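Forum > Kitchen & Appliances > Cleaning and upkeep

Yellow plastic scoop/tray thing keeps coming out of the dishwasher cloudy, and where do I even store it

mudroom_deb
Mar 19, 2024

Ok quick one, typing this between loads. Small shared kitchen, lots of people cooking in it. We have a pale yellow plastic piece, curved, kind of halfway between a scoop and a tray, raised rim, smooth on the inside. Came in a set from Plastum, I think, the box is long gone. We use it for dry stuff mostly. Rice, flour, chopped onion off the board into the pot.

Two problems.

First, it's gone cloudy inside. Not dirty, I've scrubbed it. Sort of a white haze that disappears when wet and comes right back when it dries. Been through the dishwasher most nights, bottom rack, because that's where there's room. Hot program. Tablets are whatever is on sale.

Second, it has no home. Won't stack with anything. Doesn't hang, no hole. Right now it lives on the counter by the big black appliance and every single time somebody opens the door the thing gets knocked on the floor. The door is huge and glossy and shows every fingerprint but that's a different thread lol. I moved it to the other side, next to the little white boxy appliance, and then it was in the way of that. 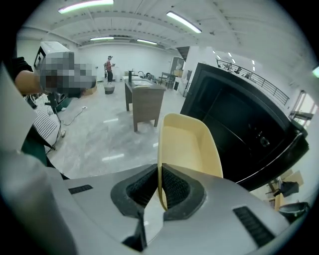 Anyway what I've tried so far: baking soda paste (nothing), dish soap and a nylon brush (nothing, maybe a few new scratches), leaving it in the sun on the windowsill because somebody told me to (no). Haven't tried vinegar, we're out. Would rather not buy a special product for one peice of plastic but I will if it works.

Also is it still ok for food if it's hazy? There's no crack or anything. Rim feels a tiny bit rough on one corner where it hits the floor.

Thanks, sorry if this is in the wrong section.

tin_and_twine

Vinegar. That's the test and the fix, if you're lucky.

Haze that vanishes wet and comes back dry could be either of two things. Hard water minerals, or the surface is etched. Minerals come off. Etching doesn't, ever.

So: fill the sink just enough to cover it. One part white vinegar, one part warm water. 3 hours is plenty. Then a soft cloth, no brush, rinse it well, dry it with a towel right away. Don't leave it to drip dry or you'll get fresh spots and think it failed.

If it comes out clear you have hard water. Check the salt in the dishwasher if yours takes salt, and the rinse aid, which everybody forgets. Ours was empty for months and every plastic lid in the house looked like a shower door.

If it's still hazy, it's etched and you can stop scrubbing. Heat plus strong tablets plus brushing. Baking soda paste is a mild abrasive so quit that either way. The nylon brush too, if it was one of the stiff ones.

Don't mix the vinegar with anything that has bleach in it. You probably know but people read these later.

Going forward, top rack only. Bottom rack sits by the heater in a lot of machines. Mine is an old Murín and anything thin on the bottom comes out with a bend in it. Or just wash it by hand, it's a scoop, it takes ten seconds. If it only touched rice a wipe and a rinse is fine.

On food safe, light haze for dry stuff I wouldn't lose sleep. I'd stop using it for raw meat or anything oily, scratches hold on to grease and smell. The rough corner I'd look at properly. If bits are coming off, toss it. If it's just a burr, fine sandpaper, wet, a couple passes, wash after.

pantry9

just throw it out, they're cheap

shelf.help.lou

Can't help much with the haze, the vinegar advice sounds right to me. But storage I can do, had the same fight in our kitchen.

Keep it off any counter next to a door that swings. Doesn't matter how careful people are. Somebody's got their hands full and the door goes wide and down it goes. Open that big black door all the way, put masking tape on the counter where it reaches, and that strip is just dead space now. Nothing lives there. We did it and people respected the tape more than they ever respected me.

Where to put it then. Options in the order I'd try them:

- In the bin with the rice or flour. Best one if it's mostly for dry stuff. Only if it's bone dry when it goes in!! Damp scoop in flour is paste by morning. Give it its own bin so it isn't carrying flour into the rice.
- On its edge in a file sorter or a plate rack. Curved pieces don't stack but they stand up fine. I got a Kerno rack with wide slots and it holds the odd lids as well as two cutting boards.
- Stick-on hook pair, inside of a cabinet door, the rim rests on both hooks. Degrease the spot first or it'll drop in a week. Check the cabinet still closes, mine didn't, had to move the shelf back a bit.

I wouldn't drill a hole in it. I drilled one of mine and it split from the hole to the rim the first time it got dropped.

If lots of people use the kitchen put a label where it goes. Not on the scoop, on the spot. Labels on the scoop come off in the wash and gum up the filter.

For the fingerprints on the door, since you brought it up: barely damp microfiber, then a dry one. No glass spray with ammonia if you don't know what the coating is. Wipe in one direction. It'll look great until lunch.

mudroom_deb

Update. Got vinegar, did the 3 hour soak. Most of it came off!! There's still a dull patch in the middle, where I went at it with the brush, guessing that's the etching. Rinse aid was bone empty, so, yeah.

Rough corner was a burr, sanded it, fine now. It's living in the rice bin for the time being. Tape is going on the counter tonight if I can find the roll. Thanks both, not you pantry9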